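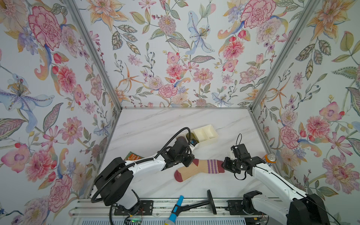 Mitsuko Sakai doubts that anyone needs to be taught how to fold a sock, and she told the organizers as much when they asked her to lead the class.

STENDA HOUSEHOLD SCHOOL TO OFFER SOCK CLASS IN AUGUST
By the Stenda press desk
Thursday

Stenda Household School will run a short class on folding and storing socks this August, after 37 people asked for one on the spring sign-up sheet. Sakai agreed to teach it on the condition that no one promise it will change their lives.

"It will not," she said. "You will have a drawer that shuts. I think that is enough for one evening."

The class takes a plain view of a subject that has picked up a lot of grand claims. Students will lay each sock out on a hard surface, smooth it from the heel toward the toe, and try 2 folds: the flat fold and the roll. The familiar method of turning one cuff over the other will be discussed too. Sakai says it stretches the cuff. The school has not tested this and makes no claim either way.

Nor will students be asked to buy anything. The school looked at the Zultow drawer divider and the Costora sock clip before planning the evening and decided against both – a shoebox lid did the same work in our drawers, and the clips went missing faster than the socks did.

Single socks get their own half hour. Sakai's rule is to keep them for 2 washes and then let them go. Staff at our Stougaard branch, who put 189 unmatched socks in a bin last winter, remain unconvinced that anyone will follow it.

Places are free. Bring your own socks, clean. The class starts at 6:30 p.m. and will end when people are tired of it.

Last updated: Thursday, 4:15 p.m.

Comments

dorrit_k: Half an hour on single socks? I throw them out the same day and have never missed one.

Palmer: The cuff thing is nonsense. I've folded mine over for years and they stay up fine.

hallwayshoes: Does the flat fold work for thick wool ones? Mine spring open again before I get the drawer closed.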